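Page notes, 1 January 2026. Supersedes the December sheet on small-parts storage.

# Small drawer units on the workbench: setting up, filling, keeping them running

A small drawer unit earns its space on a bench only if the drawers open fully without the unit moving. Most complaints we receive at Pavham concern units that slide, tip or jam, and nearly all of these are cured by placement and loading.

Stand the unit towards the middle or rear of the top with clear space in front of the drawers. Allow the full depth of a drawer plus a hand's width. The open front need not face the user. Turned to the side, it lets a right-handed worker pull with one hand and keep the other on the work, and the drawers no longer project over the area where parts are laid out.

Before filling, empty everything on to the bare top and spread it out in a single layer. Parts that are heaped get sorted by size; parts that are spread get sorted by use, and the second method needs fewer drawers. 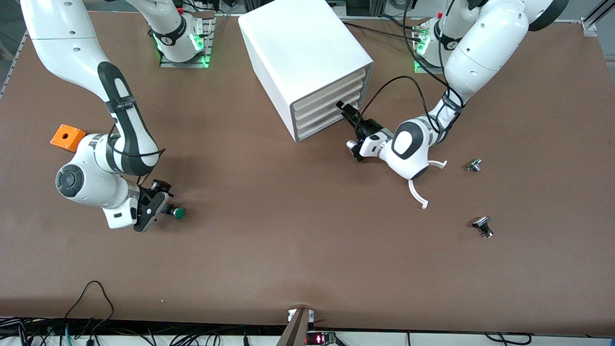

**Storage > Drawer units > Four-drawer**

A stack of four drawers takes the following loading, bottom to top:

1. Bottom: heavy items, such as blocks, weights and spare metal fittings.
2. Second: switches, pushbuttons and connectors. Line the base with thin felt.
3. Third: cable ties, short leads and clips.
4. Top: whatever is used daily, and nothing over 10 g apiece.

Leave 6 mm between the tallest item and the drawer above. Curved or hooked plastic pieces catch on the frame when the drawer is pulled, so lay them flat with the ends pointing to the back. If they still catch, they belong in an open tray.

## Sticking drawers

Remove the drawer and wipe both runners with a dry cloth. Rub a plain candle along the contact faces, two passes each side. Do not use oil on wooden drawers; it swells the grain and collects dust. Badly worn faces can be dressed with 2000 grit paper - 4000 gives no further benefit here.

## Units that creep

Fit four self-adhesive rubber feet, one at each corner. On a varnished top, degrease first. Double-sided tape also holds but lifts the finish on removal (reported by Willy De Smet, confirmed on our own bench).

## Cables

Keep leads off the drawer side of the unit. Gather them into one bundle and route it behind or overhead, with enough slack that a pull on one end does not drag across the top.

Corrections to Hilde Vandenberghe.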